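Wisthorpe Community Help - Storage and Mail Room

Sorting bins for a shared mail room
Posted by Jaqueline Becerra, May 5, 2025

Our residents' association receives parcels and letters for 85 households in one building. The current arrangement is a single shelf, and small items are frequently misplaced. The board has approved a budget of $245 for improvements and wishes to have them in place by June. We would appreciate guidance on whether open bins or closed cabinets are more suitable.

Braulio Quintero
Open bins are generally preferable for letters and small packets. At the Chávez building, which has 31 units, we assigned one bin to each floor and labeled the front and the rim. Residents found their mail more quickly, and the labels have been replaced only once. Registered items should remain in a locked cabinet - this was a condition of our insurance. 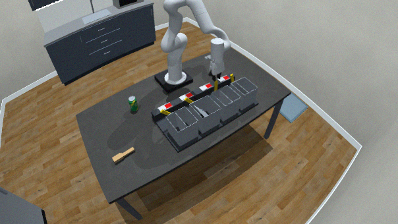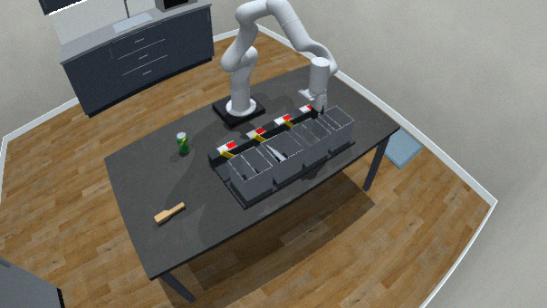 A row of bins on a table.
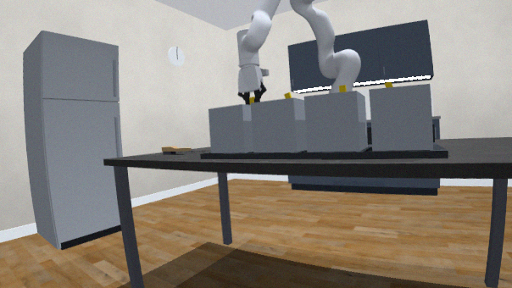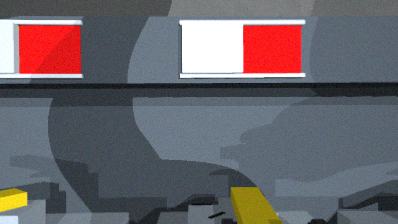

Should the bins be arranged by floor or by last name?
Arrangement by floor is recommended for buildings with frequent turnover. Last names change with each new lease, and every change requires a new label. The floor numbers stay the same.

Hindska
We use Tivosell bins and they are fine. Measure the table first.

Tivosell Resident Services
The association may also wish to adopt a written holding period. Our standard notice allows residents two weeks to collect an item, after which it is returned to the carrier. The notice should be posted beside the bins and included in the lease packet. Oversized parcels should not be placed on the floor near an exit, as local fire rules may prohibit it.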